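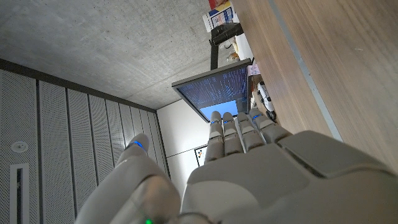

Week 6 handout: Rooms you can hear yourself think in

Hi everyone, notes from the session, plus the bits I rushed through at the end. I talk fast when I get going on ceilings, sorry!

1. Perforated panels

A panel full of little holes looks like decoration, and plenty of people assume it's just that. The holes let sound through to whatever sits behind (usually an air gap, often with some soft backing), and a good part of the energy gets used up back there. Depth matters a lot. The same panel screwed flat to a wall and the same panel held out on battens are two different products as far as your ears are concerned.

In the workroom with the monitor you get perforated acoustic panels on the wall and a concrete ceiling overhead. I love that pairing as a teaching case, because the two surfaces pull in opposite directions. Bare concrete hands nearly everything back to you. So before you write "treated room" in your report, look up.

2. Wood surfaces

Wood grain reads as warm, and clients say "warm" about the sound too, before anybody has made a noise. Careful with this! A smooth, solid wood panel can be quite reflective. A thin one over a cavity can soak up some of the low end. You can't tell which from the color, so knock on it (gently) and check the drawings.

3. Screens

A monitor is a small hard reflector right in front of your face. If you take calls all day you've probably noticed your own voice bouncing back. Tilt it a little, or move it, and listen again. The same goes for glare, and a dark background with small light text, terminal style, is where I notice reflections from a window the most.

4. Reading for next time

Papadakis reader, pages 247 to 258, skim the tables. The Vakholm case study is optional, but it's short and the floor plans are lovely.

5. Assignment

Pick one room you work in. Sketch all six surfaces, ceiling included, and label each one hard, soft or perforated. Clap once in the middle and once in a corner and write down what you hear in plain words. Keep it under 70 lines. It's worth 15 points and it's due May 3, 2025, by email to me or in Rok Delić's mailbox, room 358.

Bring a tape measure next week if you own one.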